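Grasp planner setup, two arms. Quick notes, ask Ramil Malabanan if stuck.

1. Tape the grid first, then run the calibration. Lines needn't be dead straight – the planner only wants the crossings.
2. Load the rack model, set `width_margin: 2`. Bottles go in as seperate objects, otherwise the collision check skips the necks.
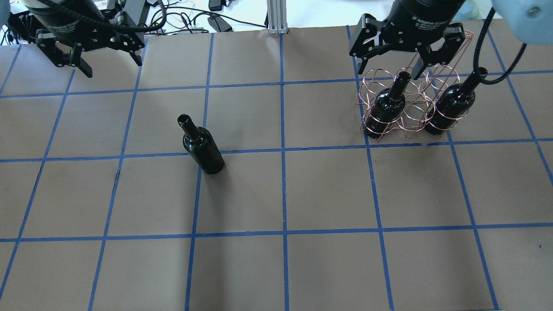
3. Start planner on port 452. Wait for both arms to report. Left one is slower, leave it.
4. Rack grasp goes on the top wire. Force 40 to begin with. Keep the lift low, and park the other arm out of the way before you send it. 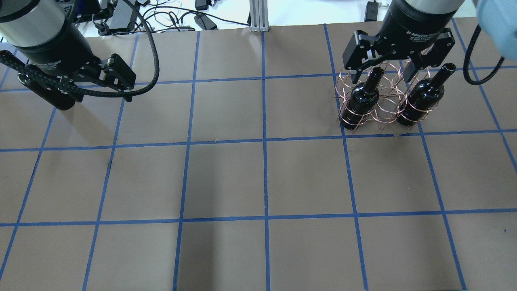 5. Now the wrist view. Dark shiny things throw the mask off, so drop the exposure and re-run the segmenter. Check teh overlay, then save. 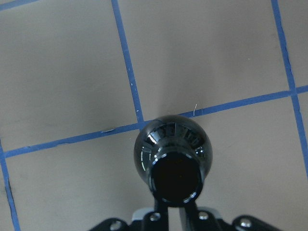

*Wrist camera: glossy black knob held over the taped grid.*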